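I got to the Savberg gym early and the coach was already there, taping up a heavy bag that had split along the seam again. She'd agreed to a chat as long as I didn't use her name ("the kids google me enough as it is") and as long as I held the tape.

I started with judging, seeing as that's what everyone has been bending my ear over since the Rantala card in March. Two of her fighters were on it and both lost on points.

"One of them lost fair and square," she said. "Got outworked, got tired, dropped his hands. The other one, I've watched it back and I still can't find the rounds they gave away. But what are you going to do, ring them up?"

Had she rung them up?

"Of course I rang them up."

She laughed at that for a good while. I asked what she'd change and she didn't need to think. She wants the scores read out between rounds, even at club level, so a corner knows where it stands. "If my girl's behind going into the last, I'll tell her to go for it. If I think she's ahead and she's not, I've given her rotten advice and she wears it."

I'm not sold on open scoring (I reckon the leader just gets on their bike) and I told her so. She said fine, then teach the other one to cut off the ring.

We got onto money, as you do. Fudilel has covered the travel this season, and a night's purse on the undercard can be as little as 157 dollars. "That's petrol and a feed. You'd want to love it."

She had 50 amateur bouts herself and never turned pro. Does she regret it?

"Some mornings. Then I see my old sparring partners trying to remember where they parked." 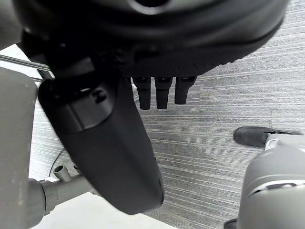 Page last changed: 7 Jul 2022

Next up is the Mumex Shield, and she's taking a light squad. Her flyweight has a sore hand and won't be travelling, whatever he says. "He's told his mum he's going. I've told his mum he isn't. She's on my side."

I asked who'd win the main event and she went back to her tape.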